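Been meaning to write something about the automation at our place, since people keep asking me if the robots took our jobs. I work in kitting at Skenmont. We put small hardware into compartment boxes that ship with the furniture orders. I've been on it six years.

Short version for anyone scrolling: my job is still there, it's a different job, and some of the differences I like and some I don't.

The old way. You had a bench, a rack of bins and a pick sheet. Screws, cam locks, shelf pins, whatever the sheet said, into the right cell of the box, lid down, latches shut, next. Target was 272 boxes a shift per bench. A good picker could hit that and still talk to the person across from her.

In September they put the first Okik cell at the end of our row. It fills boxes for the Dunstan line only, because that line uses the same kit every time. Everything with options still goes through the benches.

What changed first was the noise. The bin rack used to rattle all day. The cell has a fan and a click when the tray indexes, and after a week you stop hearing it.

What changed second was who stands where. We had four people on Dunstan kits. Now it's one person tending the cell, one on refill, and the other two moved to the option kits, where we were always behind anyway. Same pay grade for all four. I checked the posting myself.

Tending is the part outsiders get wrong. They picture somebody pushing a start button and sitting down. You load blanks, you clear jams, you check every 37th box by hand, and you write down every stop with the time and the reason. On a bad day the stop sheet runs to a second page.

The cell doesn't deal with lids yet. Opening and closing is still on us for every kit, and the latches are hard on your thumbs by the end of the week.

Gerstead, the integrator, is working on the lid step, with grippers and a lot of trial runs at a plain table away from the line.

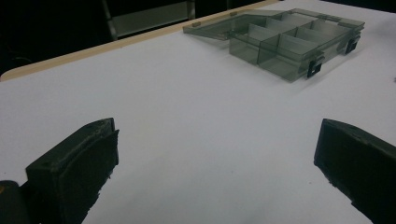
Filed under: Shop Floor / Automation

Clear boxes are a pain for this kind of work. The walls are see-through, the dividers are see-through, and from an angle you get three or four of them stacked up in your line of sight. I've put pins in the wrong cell myself because of it, and I have hands and a good lamp.

Then there's the lid. Swung all the way open it needs nearly as much table as the tray does, so you can't pack the boxes tight on a belt. On the benches we just turned them sideways without thinking. For a machine, somebody has to decide that and draw it.

They asked a few of us to come over and show how we do the latches. I do the far one first and then the near one, with my palm on the lid. The woman who sits next to me does it the other way and is faster. Neither of us could say why we do it like that until we had to do it slowly.

That was paid time, by the way. The first session wasn't, and it went on the list at the Thursday meeting, and it got fixed.

Numbers, for those who like them. The Dunstan cell does 283 a shift when it runs clean, with our people handling the lids. So it beats one bench by a little, and it does not get a sore neck. Management's slide had a bigger number on it. I have only seen ours.

What I miss: the row. Four of us used to face each other and the day went by. The tender stands at the end with her back to everybody. We asked for the cell's screen to be moved to the other side and got told it's on the drawing for the next one.

What I don't miss: the Dunstan kit. Same box, same cells, all shift. You'd close your eyes at night and see shelf pins.

Training was two half days. Enough to clear a jam, not enough to know why it jammed. If your shop is getting a cell, ask for more than that up front — it's a lot harder to get once the thing is running and they need you on it.

Also get the staffing plan in writing before install. Ours says no cuts in kitting through the end of the lid trials. It doesn't say anything past that, and yes, people have noticed.

Second cell is supposed to come once the order book passes 200 Dunstan units a day. We're not there. I'll add to this thread when we are, or when the lid step comes over to our side of the building.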